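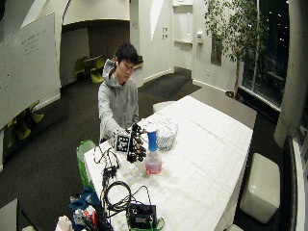
A clear glass bottle with a blue top on a white tablecloth.

Bring Back the Bottle Deposit

When I moved to Prellville the corner store still took bottles. You carried them in through the side door, set them in a plastic crate, and got 15 cents each off your groceries. The store stopped doing it four years ago when the chain changed hands. The side door is now a rack of phone cards and windshield fluid.

I think the county should bring the deposit back, and I think it should cover glass first. The county council is supposed to take the question up again in June. The last time it came up, the discussion lasted less than an hour and most of that was about where to put the machines.

Glass is the worst fit for the bin system we have now. Everything goes into one blue cart, the cart goes into the truck, and the truck presses it down. By the time the load gets to the sorting plant the bottles are broken, mixed with paper and food, and hard to sell. Our hauler has said at two public meetings that most of the glass it picks up in Prellville ends up as cover material at the landfill. People rinse their jars and peel the labels off and put them out on the right morning, and then the jars get buried. I find that hard to defend.

A bottle that comes back whole is worth something. Issa, the soda company over in Lisano, used to wash and refill its own. My parents bought it by the crate, the red and the lemon, and the bottles had a white scuffed ring around the widest part from rubbing against each other on the line. You could tell an old one by the ring. Issa says a bottle made roughly 19 trips before it was pulled. They went to plastic when the deposit ended, and they were open about why: they could not get the bottles back, and new glass for every sale cost too much.

The usual argument against a deposit is that it is a tax on people who buy drinks. It is a tax only if you don't bring the bottle back. I have heard the reply that some people can't bring it back, and that one I take seriously. If you don't have a car and the return point is out by the highway, 15 cents a bottle adds up over a year and you never see it again. So the return points have to be where people already go. Ematmont has 161 of them for a city not much bigger than our county, most of them inside grocery stores and a few at bus stops. You put the bottle in on your way to work. I visited last fall and used one behind the library at eleven at night.

The second argument is that small stores don't have the room or the staff. This is true. Our corner store kept its crates in the hallway to the bathroom, and in summer the hallway smelled of beer. Ematmont exempts any shop under 400 square feet and pays the others a handling fee on each bottle. The fee comes out of deposits that are never claimed. I don't know if the numbers would work the same way for us. Somebody at the county should sit down and run them before June, and put them in the packet where the public can read them.

There is also the matter of who collects. In any place with a deposit, some people make part of their living picking up bottles other people leave behind. I have heard this brought up as a reason against, usually with a story about a trash can tipped over on Main Street. I would rather pick up after a tipped can now and then than walk my dog through broken glass by the ball field, which is what I do now. In Ematmont the public trash cans have a shelf on the outside so you can leave a bottle standing up for whoever wants it. It is a bent piece of steel with holes in it. We could have those whether or not the deposit passes.

I don't expect a deposit to fix the landfill. Glass is a small share of what goes in there, and mattresses are a bigger problem by far - that should be its own meeting. But the county has spent a lot of money on stickers and mailers telling us how to sort, and the sorting is undone in the back of the truck.

If the council wants to go slowly, start with glass soda and beer bottles only, leave wine for later, and try it in Prellville and Lisano for a year. Both towns still have people who remember how it worked. I have two Issa crates in the garage myself, and a box of empties I never got around to taking in.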